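# Skuscombe Rules (bimanual table tasks)

The **Skuscombe Rules** are a set of good practice guidelines for building and reporting table-top tasks carried out by two-armed robots, mostly in simulation. They were drafted by Liesl Lanz and Jomar Sison, first circulated in July and adopted in their current form in October 2021. The rules are voluntary. They contain 52 clauses, 19 of them marked as mandatory for any group that wants to claim conformance.

## Background

Earlier guidance in the area came from the Orer checklist of 2003, which was written for single industrial arms working behind fences. It had nothing to say about shared workspace between two arms, or about household objects such as crockery and produce. Lanz and Sison kept the Orer numbering where they could, so clause 7 still deals with emergency stops and clause 8 is blank.

## Scope

The rules apply to tasks in which both arms can reach a common surface. Food handling tasks are covered as a separate class, because items of irregular shape are more likely to roll, catch or be crushed. Mobile bases are out of scope, as are tasks with a person seated at the table.
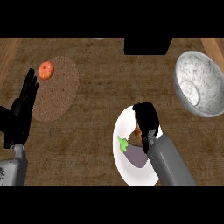
## Main provisions

Each arm must be assigned a home side of the table, and the task file must state when it may cross the centre line. If both arms need the same region, one is named as the holder and the other waits. Clause 14 sets out how the wait is logged.

End effectors need not match. Where they differ, grip force limits are declared separately for each - a single combined figure is not accepted. Objects are listed by name, colour and starting position, including those the robot is not meant to touch.

Results must be reported with failed trials included. The minimum is 134 trials per task, with the random seed recorded for every one. A dropped object counts as a failure even if it lands in the right place.

## Use and criticism

Brireo adopted the rules for its internal testing, and the Mercado task library labels its entries by conformance level. Shiela Javier has argued that the trial minimum is too high for slow tasks and too low for quick ones. Lilibeth Rivera objected to the dropped object clause, which she considers unduly harsh for soft goods. A revised wording by Cherry Mae Dumlao remains in draft.

## See also

- Orer checklist
- Shared workspace
- Grip force limit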